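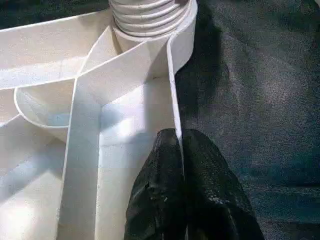
4. Teaching the thin wall grasp

In this section the student team teaches the arm to take the white plastic tray by one of its outer walls. It is the most difficult grasp of the Sullance club kit, and we recommend to finish Section 3 (block and cup) before you start. Two students work together: one holds the controller, the other one watches the wrist camera view on the laptop and keeps a hand near the stop button.

4.1 Before you start

1. Spread the dark cloth over the work mat and pull it smooth with your hands. Small folds are acceptable. Big folds will lift one side of the tray.

2. Put the tray on the cloth with the open compartments up. The ribbed neck must be on the far side from the gripper.

3. Put the desk lamp at the left side of the mat. With the light from the left, the top edge of the wall becomes a clear bright line and the shadow falls on the cloth beside it. In the Velton classroom we also close the blinds, but this depends on your room.

4. Check the black covers of the two fingers. Light scuffs are normal after a few weeks of practice. If a cover is torn or turns on the finger, change it (see Section 8).

Note: Do not clean the covers with alcohol. It makes them slippery for the rest of the lesson.

4.2 Finding the wall

5. Start the program MARINHO and choose "Wrist view". Set the arm speed to 30 percent or lower.

6. Open the gripper to 40 mm. Move the arm until it is above the tray, with the fingers pointing down at an angle.

7. Look for the ribbed neck in the wrist view. It is the best mark for orientation, because the other parts of the tray are all of a similar white and students often confuse the inner ridge with the outer wall. The outer wall is the one which has dark cloth directly on its other side.

8. Turn the wrist slowly until the wall edge points to the gap between the two fingers. Use the fine mode for the last part of the turn.

Caution: Keep your fingers away from the gripper while the controller is on. If you have to move the tray by hand, press stop first and wait for the yellow light.

4.3 Approach and close

9. Go down in small steps. After each step the student at the laptop says "line good" or "line bad". If the line is bad, go up two steps and correct the wrist. Do not correct it when the fingers are already beside the wall, as this pushes the tray sideways.

10. Stop when the lower end of the wall edge disappears between the fingers in the view.

11. Close the gripper with force setting 13. The motor sound will change when the fingers meet the wall. Do not raise the force to be more sure. The wall is thin and it will bend.

12. Press "Save pose". Give the pose a name with your team letter and the word wall, for example B-wall.

13. Lift the tray by two small steps and hold for five seconds. If it stays level enough that the far side does not swing, put it down and open the gripper.

Note: For the first lifts leave the tray empty. Later, in the Skirkik challenge, it has to carry a load of 500 g in total, and for this you will need the two-arm grasp of Section 6.

4.4 If something is not right

The wall is too bright to see. Move the lamp farther back or turn down the exposure in the camera menu. Do not change the white balance, as the other teams use the same settings file.

The tray turns when it is lifted. The grasp point is too far from the middle of the wall. Delete the pose and begin again from step 6.

Only one finger touches. The wrist is not in line with the wall. Open, go up, and repeat step 8.

The cloth comes up together with the tray. The fingers went too low and took a fold of the cloth. Press stop, open the gripper by hand with the release lever, and smooth the cloth again.

Each team should have three saved poses before it goes to Section 5. Write the names of the poses in the team notebook together with the force setting, also for the poses that failed.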